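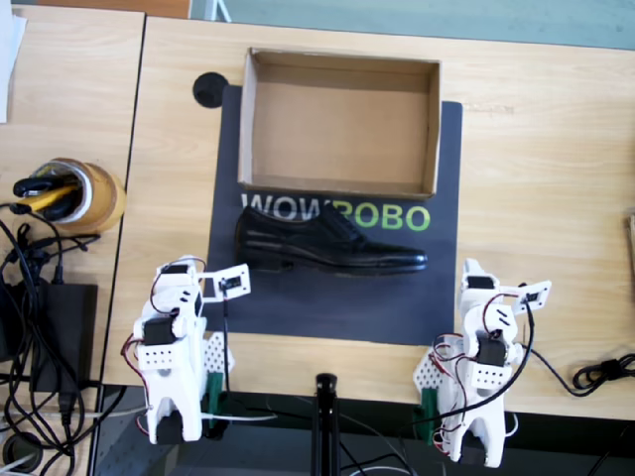
Last changed: January 18, 2026

Reading time: 2 minutes

I'd been promised robots, and I'll admit I had pictured something taller. What Kusum Thakur had for me at the Loketti open day in Lutudton was a wooden table with two little white arms on it, a black dress shoe and a shoebox.

"People walk straight past looking for the big one," she said, pulling out a stool for me. "Then they see the shoe and come back."

The job is to get the shoe into the box. I said that sounded easy and she gave me a look (a kind one, but still a look). "Pick up a shoe with two rulers and then tell me it's easy," she said. "It's shiny, it's a funny shape, and it's heavier at one end. A cube is a holiday by comparison."

The arms are 3D-printed, white plastic with black motors at the joints, and green clamps hold a couple of plates full of holes next to them. I liked that you could see all of it, wires included! Kusum likes it too, because when a joint plays up she can get at it with a screwdriver in 15 minutes and carry on.

I asked why a formal shoe and not, say, a trainer. "Trainers squash," she said. "You can grab a trainer badly and get away with it. And I want to know at once if I've marked the leather."

Houshang Shokri came over at this point with two teas, one of them for me, bless him. He looks after the software side and used to work at Flalano, packing orders by hand over the Christmas rush. "I did shoes for a whole winter," he told me. "I never once thought about how I turned them round. Now I think about it all day."

He wants 100 decent tries saved before they move on to a pair, toe to heel, with the paper folded over. The paper worries him most. "Paper's horrible," he said, quite cheerfully.

And after that? Kusum would like a proper trial at the Arabzadeh warehouse in August, if they'll have her. I asked if the lid would be on the box by then.

"Ask me in July," she said, and went off to talk to a school group.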